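How to Read a Gym Contract Before You Sign It

The tour is always nice. Somebody hands you a towel, walks you past the squat racks and tells you the price is only good until closing. I've signed three of these in my life and regretted two, so take the sales talk for what it is and ask for the paper.

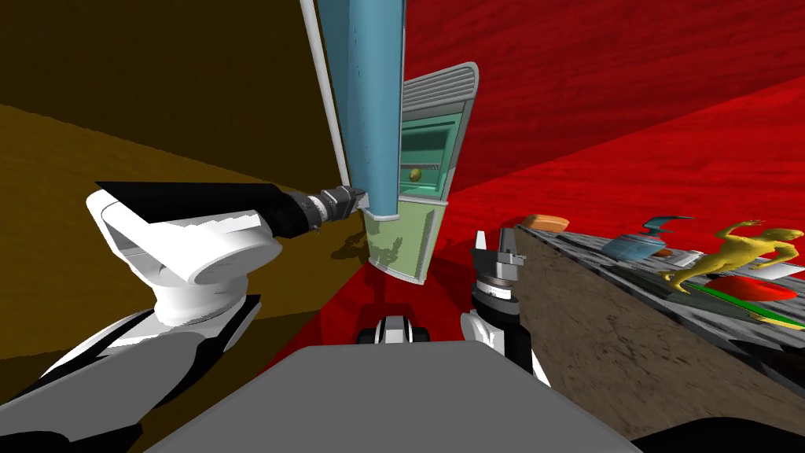

Reading time: 8 minutes

Start at the back. The front page has the monthly rate in large type, and the rate is the least interesting number in the deal. Look for "annual fee," "enhancement fee" or "maintenance fee." My contract at the Fendley club listed $46 a month, and I assumed that times twelve was the year. With the joining fee and the annual fee the first year came to $1,267. Do the full sum on paper before anyone gives you a pen.

Next, find the word "renew." If the contract rolls over, write down the last day you can stop it and put that in your phone.
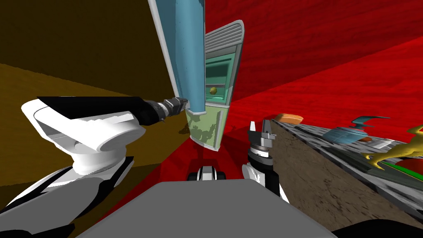
Cancellation is where I'd spend most of your time. Some clubs want a letter. Some want the letter mailed to a different address from the one where you work out. If the rep says "oh, just send us an email," ask to have that written in and initialed. A rep who means it won't mind. Mine at Urnside minded quite a bit, and I left.

Freezes get oversold too. Check whether a frozen month still costs money, and whether it gets tacked onto the end of your term. Injury freezes often need a doctor's note, which may cost you more than the month did.

Then take the contract home. I have yet to see an offer that was really gone by morning.

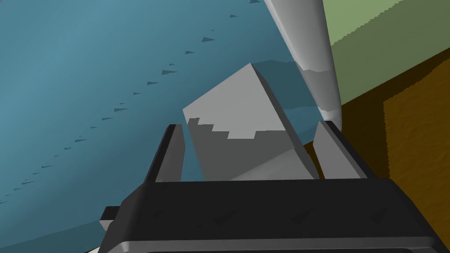 Hanne Salminen wrote in to say that I'm too hard on the reps, and that her club in Rantala let her out in January after one phone call. Good for her. I'd still like to know what her contract said, and whether she kept the bank statement for February.

Keep yours. Check it 2 months running after you cancel, and dispute any charge in writing.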